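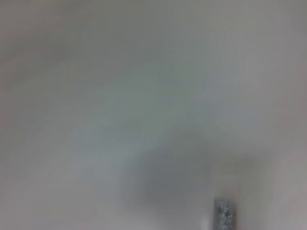 Figure 9.1 Pale surface at close range. The dark patch in the lower half has no definite outline.

Chapter 9
Pale Surfaces: Tone, Shade, and Edge

Marwa Kamel and Abdelilah Ezzat

Terms used in this chapter: matte, sheen, cast, gradient, soft shadow, hard shadow, return edge, raking light, face-on view, reference card

9.1 Scope

Chapters 7 and 8 dealt with surfaces that have a visible pattern: wood grain, woven cloth, speckled stone, and printed laminate. A pattern gives the eye something to hold. It sets the scale, shows the direction of the material, and makes a seam or a repair easy to find. The present chapter covers plain surfaces in the light range, from off-white through the middle grays. Most of the wall area in an ordinary building falls into this group, along with a large share of tabletops, shelving, cabinet doors, and wall boards.

A plain pale surface is described by three properties. The first is tone, meaning how light or dark it is. The second is cast, meaning the slight lean of a near-neutral color toward blue, green, pink, or brown. The third is sheen. Texture is treated separately in Chapter 10 and is mentioned here only where it affects the reading of the other three.

The reader should already be able to use the 12-step gray scale from Section 3.4 and to record a light source by direction and height.

9.2 Tone across a single surface

A surface of one color rarely shows one tone. Light falls off with distance from the source, nearby objects block part of it, and light thrown back from the floor or from adjoining walls adds to it unevenly. The result is a gradient. In Figure 9.1 the lightest areas lie across the upper middle and to the left of center, and the tone deepens toward the right margin without reaching a line at any point. Faint diagonal streaks cross part of the lighter area.

Three readings are possible for a gradient of this kind:

(a) The surface is uniform and the light is uneven.
(b) The light is even and the surface varies, through fading, dirt, or a change in the coating.
(c) Both vary.

A single view does not separate them. The standard procedure is to change the light and look again. A gradient that moves with the lamp belongs to the light. A gradient that stays in place belongs to the surface. If part of it moves and part of it stays, reading (c) applies, and the two parts are recorded on separate lines of the survey sheet.

9.3 Patches without an outline

The dark patch in Figure 9.1 is roughly oval, densest toward its lower middle, and thin at the top, where it passes into the paler area above. No detail can be made out inside it. A patch of this description may be a shadow or it may be a dark object close to the viewer. The sheet should say so. Surveyors in training tend to pick one of the two and write it down as a finding, and the error is then carried into the schedule of work.

The following wording is acceptable: "Dark gray patch, oval, edges soft, cause not determined." The following is not: "Stain."

Shadows are divided into hard and soft. A hard shadow has an edge that can be traced with a pencil. It is produced by a small source, or by an object that touches or nearly touches the surface. A soft shadow has a band of transition between full shade and full light. The band widens as the source gets larger and as the object is moved away from the surface. Stains and worn spots can also have soft margins, so softness alone is not evidence of a shadow.

9.4 Cast

Near-neutral colors are the hardest to name. A gray judged alone is usually called gray. Placed beside a second gray, it may be seen at once as bluish or pinkish. For this reason the cast is always judged against a reference card held flat on the surface, under the same light, and never from memory.

Cast may also differ between parts of the same view. A cool gray in the center and a slightly warmer gray at one corner do not prove that two coatings are present. Colored objects, floors, and daylight from a window all shift the cast of a pale matte surface close to them.
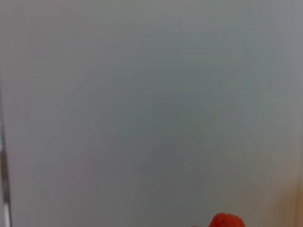 Figure 9.2 Pale gray surface, nearly face-on. A narrow darker strip runs along the left side; a red-orange object shows at the bottom.

Figure 9.2 has a faint bluish-green cast overall, with a warmer and lighter area at the upper left. The saturated color at the bottom affects judgment in another way. A strong red-orange next to a light gray makes the gray look cooler than it would alone. Cover the lower part of the figure with a strip of white paper, read the gray against the card, then remove the paper and read it again. Record both results.

9.5 Edges and borders

An edge gives more information than the field it encloses. Where a board or panel ends, the surveyor can often see its thickness, the way it was cut, and whether it is trimmed. The strip at the left of Figure 9.2 becomes more distinct toward the bottom, where a thin dark gray line lies beside a lighter, somewhat silvery one. It has the look of a metallic rim or rail. The material cannot be confirmed from this view, and the correct entry is "narrow border, metallic in appearance."

Borders are recorded in this order: position, width, tone relative to the field, apparent material, condition. Leave a column blank if it cannot be filled. Do not enter "good" for a condition that was not inspected.

9.6 Worked survey: the Vovolgate building

The Vovolgate building will be used for the exercises at the end of this chapter and again in Chapter 11. The survey sheets, dated 11/7/19, cover 3,753 square feet of plain pale surface on 2 floors. Of this, 2,721 square feet was recorded as matte and the remainder as low sheen. The sheets contain more than 200 separate entries for patches and borders. The Renmont method of numbering was used throughout: floor, room, wall, entry.

The building was surveyed in two passes, the first under ceiling light only and the second under a hand lamp held low against the surface. Raking light of this kind exaggerates small changes in level and should not be used for tone or cast. Entries made on the second pass carry the letter R.

Before starting Section 9.7, read the sheets for the first floor in Appendix D and mark every entry that names a cause. For each one, note whether the second pass supports it.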